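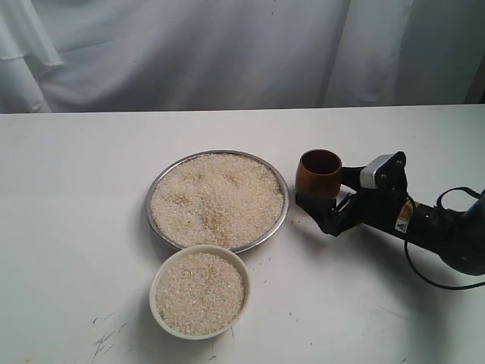 Sunday, June 22, 2025

The Flunbridge record has been pushed back again. Sorin rang before I'd had coffee to tell me the pressing plant in Vullthorpe wants another month on the vinyl, and would I like to put it out on cassette in the meantime. I told him I don't own anything that plays a cassette. He said neither do most of the people who buy them, and he sounded pleased about it.

So I spent the morning reading up on tape lengths, which is a thing I can now bore people with. The album runs long enough that side two would have to start in the middle of "Khoo," unless we move "Traseck" to the front, where it was in March before Paula made us move it. I wrote to Paula. She wrote back one word and it wasn't yes.

Money: 100 tapes, numbered by hand, twenty dollars each. That's 2,000 if every last one sells. Our previous single sold 145 copies, counting the box my mother took, so I am choosing to be hopeful. Sorin wants a download code in each one so that people can hear the music they've bought. I asked why they couldn't just buy the download. He explained it to me slowly, the way you'd explain stairs to a dog.

Tried to do the numbering after lunch on some blank cards, for practice. My sevens look like ones and my ones look like an accident. Paula has lovely handwriting but is not speaking to me until the track order is settled, so I may need to settle it.

Listened to the whole album twice this evening with the new order, once on the good speakers and once on my phone in the bath. "Traseck" is a better opener. I will have to find a way of telling Paula this that makes it her idea. The fade on side one is still too long and I still hear the chair creak at the end of it, though Sorin swears he took it out.

Rent due. Call the plant tomorrow before ten and ask for the man with the cold, he was the only one who knew anything. Also strings, the bronze ones.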